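Stenum Bagged Produce Set – README

Version date: 2025-05-07
Maintained by: Stusier

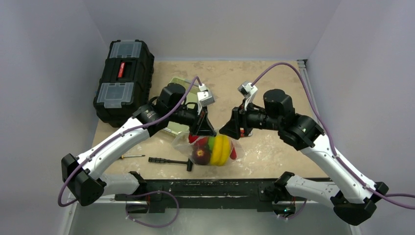 Stenum is a collection of short recordings of everyday packing and tidying at a work surface, with bagged produce as the main subject. This document describes the contents of the set, the way the sessions were prepared, the labels supplied with them, and the conditions under which the material may be used. It replaces the README distributed with the December release.

1. Scope

The set covers the handling of fresh produce in clear plastic bags, together with household and workshop items of the kind that share a table with groceries. Sessions fall into two groups. In the first, produce is placed in a bag or taken out of it. In the second, a bag that is already filled is moved, turned or set down near other objects.

Loose produce without packaging is covered by a separate set, Cakodell, and is not included here. Users who require both should note that the two sets follow different naming rules for items.

2. Contents

The current release holds 100 sessions. Each session folder contains the recordings, a session sheet and a label file. The session sheet gives the task in one sentence, the items laid out at the start, and any departure from the written instructions.

The item list has 40 entries. Bags are listed by type and size. Produce is listed by common name only; variety and place of origin were not recorded. Items that were present on the surface but not part of the task are marked "standing" on the session sheet. Toolboxes and other storage items are normally entered this way.

3. Preparation of sessions

Sessions were prepared at Shakya under a single set of written instructions. The work surface was cleared of crumbs, leaves and packaging scraps before each session. Bags were inspected for tears, and torn bags were withdrawn.

Produce was replaced when it showed bruising that altered its shape. Minor changes in color were accepted. Produce withdrawn from a session was composted and was not offered for consumption.

The amount of produce in a bag was left to the person preparing the session, within the limits stated on the sheet. Users should therefore expect bags of the same type to differ in shape. No attempt was made to press air out of the bags or to smooth the plastic.

4. Labels

Label files are plain text, one line per event. Each line gives a start time, an end time, an item name and an action. The set uses 18 action terms, all listed in the file actions.txt. The most frequent are "lift," "lower," "open," "hold" and "release."

An event begins when the item is first touched and ends when contact stops. If a bag and its contents move together, the event is assigned to the bag. If a single piece of produce rolls or drops out, a second event is entered for that piece.

Labels were reviewed once in full. Disagreements over the start of an "open" event were common, as the mouth of a clear bag is often difficult to locate – in such cases the earlier time was kept.

5. Known limitations

- Clear plastic produces glare. The outline of a bag may be lost for short periods, and label times in these periods are less reliable.
- Leafy produce is underrepresented in comparison with round and firm produce.
- Weights were not measured. The terms "light" and "full" on session sheets reflect the judgment of the person preparing the session.
- 2 sessions have no closing entry on the session sheet. Their label files are complete.
- Standing items were not always returned to the same position between sessions. Their placement should not be used as a reference point.

6. Permitted use

The set may be used for research and teaching. It may be copied within an institution provided that this README remains with the files. Redistribution outside the institution requires written permission from Stusier.

The set should not be used to assess the freshness, safety or quality of food. None of the sessions were prepared for that purpose, and the item names do not support it.

7. Changes in this release

- Item names for bags have been made consistent across all session sheets.
- Duplicate "hold" events have been removed.
- The term "shift" has been withdrawn and its events reassigned to "slide."
- Section 5 has been expanded.

8. Corrections

Reports of errors should state the session folder, the line of the label file and the proposed correction. Accepted corrections are entered in the next release – label files already distributed are not altered.

Related items

Cakodell Loose Produce Set – README
Stenum session sheet template
Stenum list of action terms
Shakya work surface preparation instructions
Stenum December release notes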